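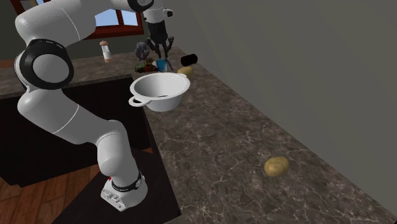
# Potato gnocchi keep turning to glue – boil or bake, and how much flour?

**gnocchi_or_bust**

Hi all! I've fallen hard for potato gnocchi and I really want to get good at them. My first attempt was wonderful (pure luck, I think) and the next few have been heavy, sticky, and a little gray by the time they reach the plate. I'm having a great time anyway, but my family is getting less polite about it.

What I've been doing:

- 2 pounds of potatoes, peeled, cut in chunks, boiled until soft
- drained in a colander, then mashed right away with a hand masher
- one egg, salt, a scrape of nutmeg
- flour until it stops sticking to my hands

That last step is where it goes wrong. It never seems to stop sticking. I add a handful, knead, it feels good for a minute, then it's tacky again and in goes another handful. On Thursday I went through most of a bag and the dough still slumped when I tried to roll it into ropes. Cooked, they tasted like paste. I didn't even bother with the fork ridges.

The potatoes were a yellow kind sold loose at the farm stand in Flevmont, labeled Istora. They're gorgeous for salad. Could they be the problem? And is it worth buying a ricer? The housewares place near me has one called a Vokitz that looks sturdy, but I'd be just as happy to use what's in the drawer.

I'd also love to know whether people here boil or bake. I've read both, always from someone very sure of themselves. 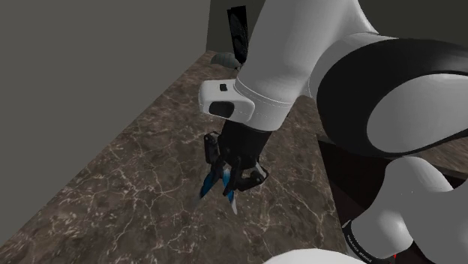 *Page last changed: July, 8:40 p.m. (typo fixed, tags added: potatoes, dough, pasta)*

**floury_fingers**

Oh, I love this question! You're much closer than you think. Everything on your list points the same way: too much water in the potato, so too much flour to soak it up, so too much kneading to get the flour in. Fix the water and the other two mostly take care of themselves.

Start with the potato. If those Istoras hold their shape in a salad, they're waxy, and waxy potatoes go gummy when you work them. Keep them for salad and get russets, or anything sold as floury or good for baking. Older ones are nicer than new ones, too. A bag that has sat in a dark cupboard for a couple of weeks makes a lovely dry mash.

Then bake them whole, in their skins. I poke each one with a fork, set them right on a bed of coarse salt, and bake at 365°F until a skewer slides through with no resistance. Big ones can take well over an hour and there's no prize for pulling them early – a firm middle leaves lumps that you'll end up kneading forever.

Cut them open the second they come out. Hold them in a towel, split them lengthwise, and let the steam pour off. Scoop and rice them while they're still hot, and spread the riced potato out in a thin, fluffy layer on a tray or a clean counter. Now leave it alone until it's barely warm. Don't pile it up and don't press it. You'll see it go from shiny to dull, and dull is what you're after.

Now weigh it! This changed everything for me. My last batch came to 603 grams of riced potato, and I used a quarter of that weight in flour, so 150 grams and a pinch over, plus one egg yolk instead of the whole egg. Scatter most of the flour on top, cut it in with a bench scraper, gather, fold, press, fold, press, stop. It should feel soft and look a bit rough. If it's tacky on the outside, dust the outside. Don't work more flour into the middle.

Before you roll the whole lot, pinch off two or three pieces and drop them in simmering salted water. If they hold together, go ahead. If they fall apart, fold in another spoonful of flour and test again. It feels fussy the first time and after that you'll never skip it.

And yes, get a ricer. I don't know the Vokitz but any kind with a solid hinge is fine. A masher smears the potato and that's half of where your glue comes from. You can also push it through a sieve with the back of a spoon if your arm is in the mood.

Please report back, I want to hear about the ridges!

---

**no_oven_in_summer**

Agree with nearly all of that, but you can boil. I do it all the time, it's too hot to bake where I live.

Boil them WHOLE and UNPEELED, same size so they finish together, starting in cold water. Mine took 32 minutes last time, medium russets. Peel while hot (ouch, use a towel), rice, spread out to steam off. The skin keeps the water out. Chunks drink it up.

Skip the egg altogether if you like them really light. They're more delicate so keep the water at a simmer, no rolling boil.

---

**krasniqi_lane_kitchen**

just add semolina, works every time

> **floury_fingers:** Semolina is great for dusting the tray so they don't stick! In the dough it makes them firmer, and a wet dough will still be a wet dough.

> **krasniqi_lane_kitchen:** fair, i do like them firm. fried in butter after

> **gnocchi_or_bust:** Fried in butter is going on the list regardless.

---

**gnocchi_or_bust**

Reporting back! Russets, baked, borrowed a ricer from next door. I couldn't believe how dry and snowy the potato looked when it was spread out, nothing like my usual mash. I did the quarter-weight flour and had to sit on my hands to keep from adding more. The test pieces held and floated up like little corks!

They were so good. Soft all the way through, tasted of potato, and the ridges stayed put and caught the sage butter. My ropes were all different thicknesses, so some gnocchi were the size of a thumbnail and a few were closer to a walnut, but every one of them got eaten.

One more thing while I have you: can I freeze them raw, or do I cook them first?

> **floury_fingers:** Hooray!! Raw. Freeze them on a floured tray in a single layer, then bag them once they're hard. Cook straight from frozen in plenty of water, a small batch at a time. If you thaw them first they turn to mush.

> **no_oven_in_summer:** seconding the small batches, a whole bag drops the water temp and they all stick together on the bottom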